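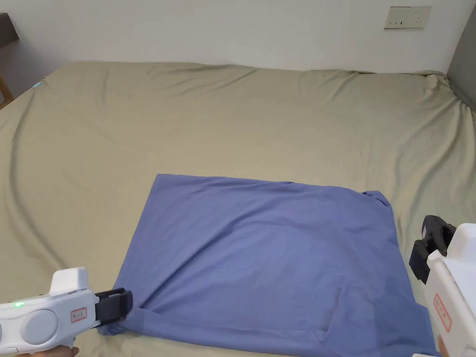

Fig. 1. Blue cotton garment laid flat on a fitted sheet.

Events Management, Unit 6: Seasonal festivals and visitor load
Notes: Parvathi Chacko

Read the Olholm case before the seminar. The midsummer walk at Olholm began as a parish custom and drew 200 people in its first year as a public event. Last year it drew 3,000. The village has 276 residents.

Terms
Peak load: the highest number of people on site at one time.
Dwell time: how long a visitor stays, start to finish.
Carrying capacity: the peak load a site can take without damage to paths, water supply or local goodwill. Wendt sets it at 1,000 for the Olholm hill route.

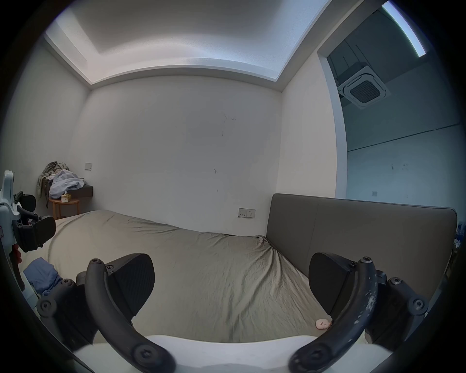
Overnight stays change the load curve. A day visitor leaves by evening; an overnight visitor uses water, parking and waste services twice. Hosts in Olholm rent out spare rooms for the festival, and the unit of supply is the bed — a fitted sheet, a padded grey headboard, one or two guests. Count beds, then multiply by nights. Do not count houses.

Exercise
Compare Hedomska and Jekska. Both hold a hilltop fire in the same week. State which should move its date, and why. One page.

Reading: Marlene Wendt, course pack, section 4.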